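Search this site Go

How to Practice Parallel Parking Without Paying for a Course

Print this page | E-mail this page

Every fall I get mail from parents who have been told their kid needs a "parking package." The one making the rounds in Ollville costs 400 dollars and comes with a certificate. I have asked what the certificate is for and have yet to get an answer. You can teach the same thing in an empty lot with two trash cans and a tape measure, and if it goes badly you're out a trash can.

Setting up

Measure your car from bumper to bumper. The sedan I teach in is 151 inches from the front axle to the far end of the trunk, a number I wrote down once and have never used for anything. What you want is the full length plus six feet. Set one can at each end of that space, a car's width out from the curb, and two more against the curb itself if you have them. Tie a strip of bright cloth to a broom handle and stand it in each can so the driver can find it in the mirrors.

Skip the lot behind the Gidey store after three in the afternoon. Delivery trucks.

The steps

1. Pull up beside the front can, about three feet away, with your back bumper even with it.

2. Stop. Put the car in reverse and look over your right shoulder. Mirrors and the backup screen are for checking, and most driving examiners want to see your head turn.

3. Turn the wheel all the way right and let the car creep back on the brake. No gas.

4. When the car sits at something like 45 degrees to the curb, straighten the wheel and keep creeping until your front bumper clears the can.

5. Turn all the way left and ease in. Stop before the rear can, then straighten out.

You will read that you should start turning left when some sticker or door handle "lines up" with the curb. I'm doubtful. It works in the car the writer owned. Move the seat up an inch, or hand the keys to somebody shorter, and the trick is gone. Learn what the car does at a crawl and you can park one you've never sat in.

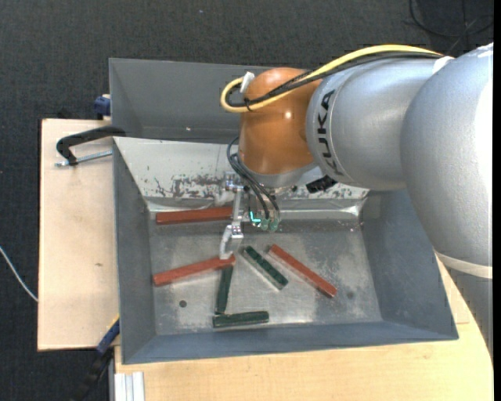
KUKA arm over a metal bin.

The same goes for cars that park themselves. Jasurach sells an add-on sensor kit and the ad says it makes practice unnecessary. Maybe it does, until you borrow your aunt's pickup. Find out whether your state lets you use such a system on the road test before you count on it.

How much practice

My old instructor, Grigore Preda, had every student do 10 clean tries in a row, and a touched can put you back at zero. I thought it was cruel and I now do it to other people. Keep sessions short – half an hour is plenty – and quit while the driver is still speaking to you.

If you keep hitting the curb, you are turning left too late. If you end up far out in the street, you straightened too late or started too far from the front can. Fix one of these at a time.

Then try a real street, early in the morning, behind a car whose owner you know.

Print this page | E-mail this page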